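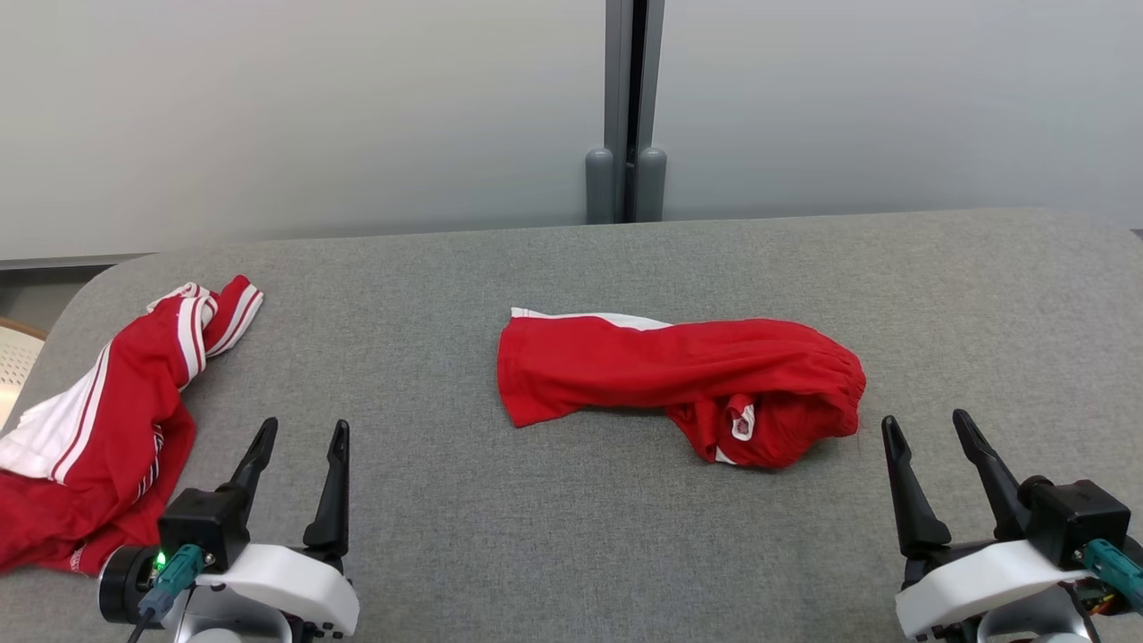
Drumcombe Fellowship began as a Bible study in Su-chen Shek's kitchen, with 5 people and one borrowed songbook. We now meet in the old feed store on Ham Road, and the study still runs every week, though it has moved out of the kitchen. Most of us work with our hands or on our feet, and we come as we are. A red jacket with white stripes left crumpled on a gray table is a familiar enough sight to anyone who has helped with our clothing room, where coats and sportswear are sorted, mended and given out from September through April. You do not need to be a member or attend a service to use it.

What we believe

We hold to the historic Christian faith as set out in the Apostles' Creed. We read the Bible together and try to do what it says. Members come from several church backgrounds and do not agree on everything. We baptize adults on profession of faith, and we dedicate infants when parents ask.

Who we are

Su-chen Shek leads the teaching. She worked as a school nurse in Wurnel before she was ordained and still visits the sick most afternoons. Bohdana Kuzmenko runs the writing and prayer group, edits our quarterly devotional, Fenonia, and answers the mail. Music is shared among whoever can play. At present that means two guitars, a piano and a very patient cellist.

Fenonia

The devotional started as a folded sheet for people who could not get to church. It now goes to 1,061 homes, over 555 of them outside the county. Each issue has short readings written by ordinary members, a page of prayers and a puzzle for children. It is free. If you would like to write for it, send Bohdana a page or less on a verse that has helped you in your work. She will write back, but allow her a few weeks. The July issue is usually put together in May.

Visiting

Morning worship begins at 10:15 and lasts a little over an hour. Coffee is served afterward in the side room. Children may stay with their parents or go to the class next door. Parking is behind the building, and the ramp is on the Wurnel side. Large-print songbooks are on the shelf inside the door.

Our office is open from 9 to noon. If the door is locked, ring the bell and wait a minute, as the stairs are steep.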